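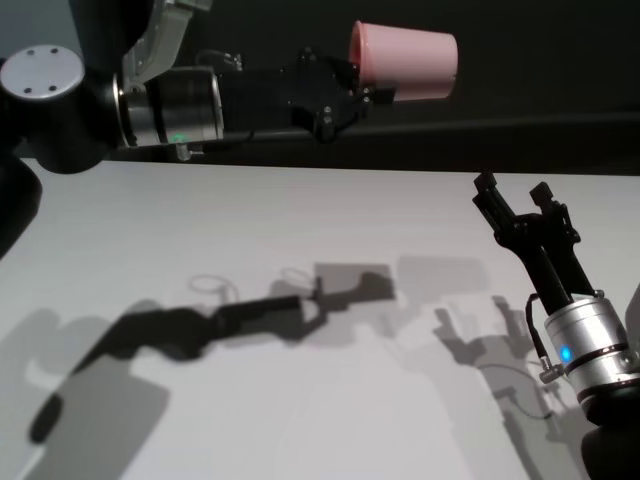

Pink cup in the gripper, on its side over the white table.

July 10, 2021
Test kitchen book, hand pies and the green chutney

Picking up from the last entry, where the bottoms were soggy and I'd gone home in a mood. Better today! Mostly better. The pastry is close, the filling is a bit behind it, and the chutney has its own troubles which I'll get to.

Pastry first. I went back to the hot water dough that Parvaneh wanted in April and that I argued against for far too long. She was right and I've told her so (now it's in writing too). It's the canola version, no shortening, so the lentil pie stays vegan and we don't have to run two doughs on market mornings. Total dough weight came to 1,454 g, a bit heavier than the sheet says it should be, and I think that's me being generous with the water when the flour looked thirsty. The new bag from Pakzad drinks more than the old one did. Same label, same mill as far as I can tell, but it feels sandier between the fingers and it took a good long rest before it would roll without cracking at the edges.

Notes on rolling for whoever does it next:

Roll it warm. If it has gone cold and stiff, put it under a tea towel near the oven for a while, don't microwave it. I tried the microwave and got one hot greasy corner and the rest like plasticine.

Flour the bench lightly, much lighter than for the butter dough.

The big cutter sticks. Dip it in oil, not flour.

Re-rolled scraps are fine for lids but they shrink if you use them for bases. I lined up the scrap ones on the left of the tray and you could pick them out from across the room once they'd baked.

Filling. Cooked lentil mix weighed 939 g after draining, before I added the potato. The drop in weight from the pot was all liquid and I saved it, and I'm glad I did, it's lovely stuff. Reduced it down to something like a glaze and stirred it back in at the end, so we got the flavour without the puddle. This is the change that fixed the soggy bottoms, I'm nearly sure of it, although I also moved the rack down one slot at the same time, which I know, I know, two changes at once. Parvaneh has already written "ONE THING AT A TIME" in the margin of the previous page in purple pen and I expect she'll do it again here.

Seasoning: still flat in the middle. You get the cumin up front and the chili at the end and in between it's just lentil. I tried a spoonful of tamarind in a small bowl off to the side and that was a definite yes. Tried a bit of tomato paste in another bowl and that was a no, it went straight to shepherd's pie. Which is a perfectly good thing to be but there are already people at the Gillereck market selling a good one and I don't want to be down the row from them with a worse version.

The butter chicken pie I left alone today. It sells, people come back for it, and every time I fiddle with it I regret it.

Oven. The Treller is running hot at the back again. I turned the trays halfway through and the colour evened out, but the back row still had that dark rim where the crimp is. Has anyone looked at the door seal? I pressed along it after it cooled and the bottom corner feels loose to me. Not paying for a service call until someone else has had a poke at it. Meanwhile: turn the trays, and set it a touch lower than the recipe card says. I've pencilled the new setting on the card.

Timing was slower than I want for a market morning. If we're loading the van for Weresham in the dark we can't be standing around waiting for pies to cool enough to box. I'd like to try assembling and freezing raw the day before and baking from frozen. Parvaneh thinks the hot water crust will weep when it thaws. I think if it goes straight from freezer to oven there isn't any thaw to speak of. Put three in the back of the chest freezer on a sheet of parchment, marked with an X on the lid in case somebody gets hungry. PLEASE DON'T EAT THE X PIES.
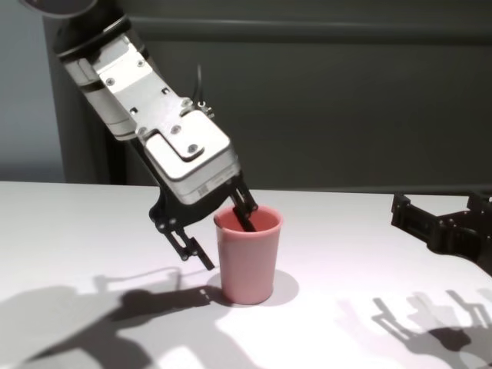

Right, chutney. The green one, coriander and mint and green apple. It tastes fantastic on the day and then by the next morning it's gone the colour of a pond. People at the stall eat with their eyes, and I watched a lady last time pick up the little sample pot, look at it, and very politely put it down again. So the job is colour, without losing the raw fresh taste that makes it worth doing.

What I tried:

Blanching the herbs. Quick dip, straight into ice water, squeezed hard, then blended. Beautiful green, really bright, and it was still bright when I left. The flavour is softer though. The mint goes a little bit like tea. I don't hate it but put side by side with the raw version you'd pick the raw one every time.

Raw herbs, ice cubes in the blender. Keeps everything cold so it doesn't cook itself on the blades. Good flavour, good colour at first. It had started to dull around the edge of the jar by the time I'd washed up, so it buys us a few hours and not a lot more.

Half and half. Blanched coriander, raw mint, ice in the blender, lime in at the very end. I like this one best. I'm calling it the one to beat. Yield was 562 g in the tub after scraping down, which fills the small pots nicely with a bit left for lunch (lunch was good).

Lid on tight with a piece of wrap pressed right down on the surface of all of them, top shelf of the fridge, and I'll look in the morning. I've labelled them by method. Don't move them around please, the top shelf is colder at the back and I've tried to keep them all the same distance from the fan.

One thing I want to ask the bunch: does the apple need to be there at all? It's in the recipe for body and a bit of sharpness, but it's the apple that browns quickest, and lime does sharp perfectly well on its own. Parvaneh's auntie makes hers with roasted chickpea flour for body and it's thick and silky and doesn't split. Would change the allergen card (we'd need to reprint) but chickpea is already in the samosas so it isn't a new one for the kitchen. Next session I'll do one with, one without, and leave everything else alone. See, I can learn.

Boxes and such. The windowed boxes look smart and they fog up the minute anything warm goes in them. I want to go back to the plain brown ones with our stamp on the lid. Cheaper too. Parvaneh likes the window and says customers want to see the crimp, and fair enough, it's a handsome crimp, she does it with her thumb and mine all look like they've been chewed. Could we leave a few unboxed on the board at the front for people to look at and sell from the plain boxes behind? Will bring it up with her when she's had a coffee.

Price. I had a go at costing the lentil pie properly with the new flour price and the tamarind included and it still works at 3 dollars only if we make a full tray every time. Half trays kill us, it's the oven time. I'd rather put it up a little and not lie awake over it. The sweet potato one next to it costs us more to make and sells for the same, which makes no sense at all, so whatever we do let's do both at once.

To do before next session:

Ask Pakzad whether the flour has changed or whether I'm imagining it
Tamarind, the block kind and not the jar
Limes, more than you think
Someone else check the seal on the Treller
Bake the X pies from frozen, one tray, middle rack, cut one open hot and leave one till cold
Look at the chutneys first thing and write down the colours BEFORE tasting
New purple pen for Parvaneh, hers is running out and the margin notes are getting faint

Pies left over from today are in the tin on the shelf by the door, help yourselves. The ones with the dark rims are fine, just a bit chewy on the corner.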